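**2 August 2019, bench notes, student manipulation project**

Came in at 9 to find the left finger mount loose again. Same screw as Wednesday. Took it out, cleaned the threads, put a drop of the blue threadlocker on and left it for the morning. If it backs out again we should print the mount with a deeper pocket for the nut. Mareike has the file. The current one is in the Doston folder, not in the old Wivik one, which still has the wrong hole spacing and which I have now opened by mistake twice.

Spent the wait going over the task list for the October demo. Eylül Gündoğdu's version has three tasks: scoop from a bowl, move food onto a plate, sort grains into a divided dish. I would like to drop the third. The students have had trouble with small grains all summer, and the judges only score two tasks anyway. Mareike Oltmanns wants to keep it as a backup in case scooping goes badly. We agreed to decide after next week's sessions.

After lunch we did hand-held demonstrations for the scooping task. Soybeans in the big steel bowl, bowl in front, everything else left on the table as clutter. Each student did a block and then handed the gripper over. We ran 51 demonstrations in total and kept 23 after the first pass through the recordings. That is a poor ratio. Main reasons for throwing them out, from my tally sheet:

- 13 where the approach was too fast and the tags on the plate blurred
- 9 where the fingers closed on the rim of the bowl and not on beans
- the rest were people starting before the recording light was on

The blur is the one we can fix. I asked everyone to slow down on the way in, and the last block was better than the first. More light on the table might help too, but the steel bowl already throws a strong highlight from the overhead lamp and I don't want to make that worse. Eylül suggested a matte bowl. We have one in the Arside box somewhere, but it is smaller, and changing the bowl now means the recordings won't match.
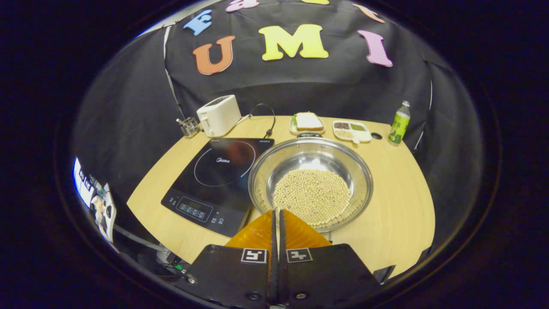
The fingers themselves are doing fine. The soft ones bend around a clump of beans and hold a few even when the grip is off center. They don't hold many. A real scoop would need a cupped tip or a spoon held between the fingers, and two of the students want to try the spoon. I said yes, as a side branch, as long as it doesn't eat into the main recording time. The spoon would have to be the same one every time and start from the same place.

Ran the calibration check at the end of the day. Finger width reads correctly when fully open. Near closed it is off by a little, and the error is the same every time, so I think it is the offset in the config and not the tags. Changed the offset, reran, better. Did not push the change yet. I want Mareike to look at it first, as she wrote that part and the Phuthong team is using the same config on their unit.

Questions I did not get to:

1. Do we keep the cooktop on the table for the rest of the recordings? It takes up the left side and the students reach around it. If the demo table has one, we keep it. Need to ask the organizers.
2. Should rim grasps be thrown out, or kept and labeled as failures? Eylül thinks they are useful. I don't have an opinion yet.
3. Who is trimming the start of each recording? Right now I am, by hand, and it is slow.

To do Monday:

- check the left finger screw before anything else
- copy the kept recordings to the second drive
- print two spare finger mounts (Doston file!)
- go over approach speed again with the whole group
- order more threadlocker, the tube is nearly done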